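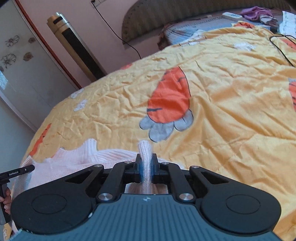

3.2 재물보험 소액 손해의 분류와 보상 기준

가재도구 담보에서 의류와 침구 같은 섬유류는 그동안 연구자의 관심을 거의 받지 못했다. 건당 금액이 작고 감가 기준도 회사마다 제각각이어서 통계로 묶기가 까다롭기 때문이다. 그런데 바로 이 점이 우리에게는 무척 흥미로웠다! 그림 3의 폭이 좁은 흰색 니트 조각 같은 물건을 떠올려 보면, 약관의 '의류'라는 한 단어가 얼마나 넓은 범위를 떠안고 있는지 금방 실감이 난다. 같은 니트라도 어떤 심사자는 한 벌 전체를 손해로 보고 어떤 심사자는 손상된 부위의 수선비만 인정하는데, 이 차이가 최종 보험금에서는 몇 배로 벌어지기도 한다.

그림 3. 흰색 니트 조각

분석에는 중개사 Gokside와 손해사정 법인 Thakur가 제공한 누수 및 화재 사고 자료를 사용하였다. 개인 식별 정보를 지운 뒤 섬유류가 한 점이라도 포함된 청구만 남기니 46건이 되었고, 이 가운데 35건에는 심사자의 자필 메모가 함께 남아 있었다. 메모가 이렇게 많이 보존된 자료는 드물다. 덕분에 금액뿐 아니라 판단에 이른 경로까지 따라가 볼 수 있었고, 읽는 내내 새로운 질문이 꼬리를 물었다.

보상 방식은 재조달가액, 시가, 수선비의 세 유형으로 나누었다. 유형 판정은 연구자 두 명이 따로 수행한 다음 결과를 맞추어 보았으며, 의견이 갈린 9건은 Gert Khumalo가 원 약관과 대조하여 확정하였다. 불일치는 대부분 세탁으로 복원이 가능한지에 관한 것이었다. 연기 냄새가 밴 스웨터를 복원 가능 품목으로 볼 것인가? 사소해 보이지만 약관 문구를 펼쳐 놓고 따져 보면 결코 간단하지 않다.

가장 반가운 결과는 Jostomau 특별약관을 적용한 청구에서 나왔다. 이 특약은 품목별 내용연수표를 약관 본문에 싣고 있는데, 그 영향인지 심사자 사이의 인정 금액 편차가 다른 약관보다 눈에 띄게 작았다. 표 한 장이 분쟁의 여지를 이만큼 좁힐 수 있다면 시도해 볼 만한 가치가 충분하다고 본다. 다만 Jostomau 건은 사고 원인이 누수에 몰려 있어서 화재 사고에서도 같은 경향이 유지되는지는 아직 말할 수 없다.

한편 Saston 약관의 청구에서는 수선비 유형의 비중이 높았다. 메모에는 "동일 소재 확보 가능 여부 확인"이라는 문구가 되풀이되는데, 심사자들이 수선 가능성을 먼저 검토하고 그 뒤에 시가 산정으로 넘어갔음을 짐작하게 한다. 11월에 접수된 청구에서는 겨울옷의 비중이 커지면서 이 순서가 뒤바뀐 경우도 보였다. 계절에 따른 품목 구성의 변화는 다음 절에서 사고 원인별로 나누어 다시 다룬다.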